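## 4. Washing and drying fleece on the Nallura

The short version of this section in the maker's booklet says "select Delicates and press Start." We tried that and don't recommend it. Delicates on this machine fills high and spins low, and thick fleece comes out heavy with water.

1. Close all zippers and snaps. Leave drawcords loose.
2. Turn the garment inside out. The booklet claims this prevents pilling. It may slow it down a little.
3. Set the dial to **Synthetics**, then press **Temp** until the display shows cold.
4. Press **Spin** twice to get the middle speed.
5. Add liquid detergent to the left drawer. Use half of what the cap suggests.
6. Press **Start** and wait for the door to lock.

> **Note:** The "Fleece Care" program on newer panels appears to be Synthetics with an extra rinse. It adds 15 minutes. Run it if you like, but don't buy the newer panel for it. 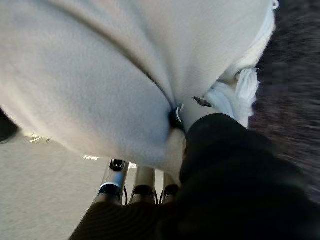

Fabric softener is the other thing you'll be told to use. Skip it. It leaves a coating on the fibers, and a jacket that felt fine before will start to feel greasy at the cuffs.

### 4.1 Drying

1. Shake the garment out and lay it flat on a rack.
2. If you must tumble, choose **Low** and stop after some 100 minutes at most, whatever the sensor says.
3. Leave it out overnight before folding.

**Caution:** Do not use the Auto Dry setting with a single item in the drum. The sensor needs a fuller load to read properly, and the "any load size" sticker on the door is optimistic.

**Caution:** Never iron fleece, even through a cloth.

If the display shows E4 during the spin, open the door, spread the load by hand and restart from step 4. For any other code, see section 7.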